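Notebook, two-arm table build, shared workshop

Starting again after the break. I write more than usual because the others will use the bench in the evenings and my last notes were not clear enough.

Left side first. The gripper closed too late on small things, and I thought it was the finger pads. I changed the pads, no difference. Then I looked at the Rondana config and found the close threshold was still the value from the old Girex gripper, the one we took off in autumn. I changed it to 45 and the left gripper now closes at the height I ask for. Please do not put back the old file. I renamed it with "old" in front, and I will delete it when I am sure.

The cable on the right arm is still not nice. It makes a loop near the gripper and hangs lower than the edge of the table. When the arm turns inwards the loop can catch on the corner. I tried hook-and-loop ties in two places, but then the wrist could not make its full turn and the controller stopped with an error. I took one tie off again. A proper cable chain would be better – Angelovski has a small one in grey, but the shipping to us costs more than the part. Perhaps we can print one. There is enough white filament on the shelf near the door.

Colour of the table: the wood is light brown and the tan strip is also light brown, so the segmentation mixes the two at the borders. I do not want to paint the table, it belongs to the workshop. I will try a darker cloth first. The backdrop with the bookshelves can stay for now, even if the detector sometimes gives me a "book" or a "vase" with high confidence. I put a mask over the upper part of the picture and this was enough for today.
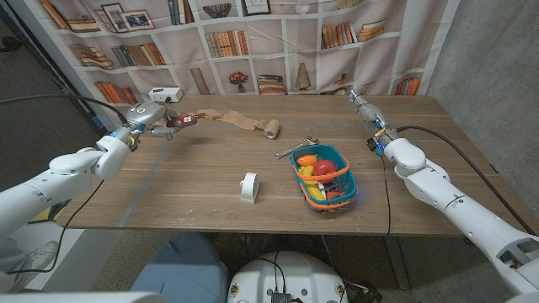

Cunditz, 17/06/2022

Toy vegetables in the teal basket, the left gripper on the small red piece with the white label, the right arm kept out of the way. I have left the wrench behind the basket, because I want to know if the planner treats it as an obstacle or just ignores it. In the depth map the metal gives a lot of holes, so I expect trouble there.

Speed limit is 2000 in the controller units for both arms. Please do not go higher while the table is not bolted. With quick moves the base shakes a little and the calibration is lost, and then it is a long evening for whoever comes next.

Calibration itself: I did it again before lunch, left and then right. The error of the right side is still some 2 mm bigger than I would like at the far edge of the table. Near the middle it is fine. My guess is the mounting plate, one hole was drilled a bit oval. I ordered nothing yet.

Things to do:

- print two cable clips for the right arm, wider than the last ones
- darker cloth, ask the sewing group if they have a leftover
- check the plate with a straight edge
- write the new threshold on the label of the left gripper
- back up the Rondana folder before anybody updates it

The update can wait until September. I read the release notes and they changed the names of the joints, so all our saved poses would need to be converted by hand.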